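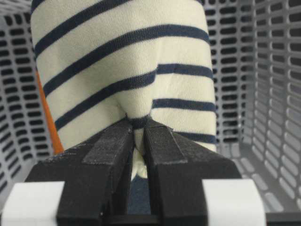
*Pinza de dos dedos con una prenda de punto de rayas azul marino, junto a un cesto de plástico gris claro.*

**NOTA DE PRENSA**

# Ferimine abre su programa de planificación de compra para lavanderías que quieren automatizar la manipulación de ropa

**Tovavden, 20 de mayo de 2025** - Ferimine, empresa dedicada a la integración de equipos para lavandería y textil, tiene el gusto de presentar un programa pensado para acompañar a los negocios pequeños y medianos en una decisión que suele dar bastante vértigo: cuándo comprar un primer robot de manipulación, cuánto reservar para él y qué otros gastos conviene apuntar desde el primer día en la hoja de cálculo.

La idea nació de muchas conversaciones con clientes que nos enseñaban, con toda la ilusión del mundo, un presupuesto en el que figuraba el brazo y poco más. Faltaban la pinza, las cintas de agarre de repuesto, la formación del personal, la adaptación de los cestos y esas horas de ajuste que siempre hacen falta al principio (y que, créannos, se agradece tener previstas). Una prenda de punto se dobla, se arruga y cambia de forma en cuanto se levanta, y eso influye en el equipo que conviene elegir.

El programa dura 28 días e incluye una visita al local, una prueba de agarre con 300 prendas del propio cliente y un informe con el coste desglosado a tres años, consumibles y mantenimiento incluidos. El precio es de 4000 euros, que se descuentan íntegramente si el cliente acaba comprando el equipo a través de Ferimine. Si decide esperar, el informe es suyo igualmente y puede pedir con él ofertas a quien quiera.

Las pruebas se harán en el taller de Vendel, acondicionado para trabajar con cestos y ropa de uso diario. El análisis económico correrá a cargo de Jankauskaitė, consultora especializada en inversiones de maquinaria, que comparará compra, arrendamiento y alquiler por temporada. Para hoteles y residencias con picos de trabajo muy marcados, esta última opción merece una mirada tranquila antes de firmar nada.

En esta primera convocatoria se admitirán hasta 40 establecimientos, por orden de solicitud. Las visitas comenzarán en junio y pedimos a los interesados que tengan a mano el plano del local, las facturas de mantenimiento del último año y una lista sencilla de los tipos de prenda que manejan - con eso ya podemos empezar a charlar.

**Solicitudes e información**
Departamento de Comunicación de Ferimine, Tovavden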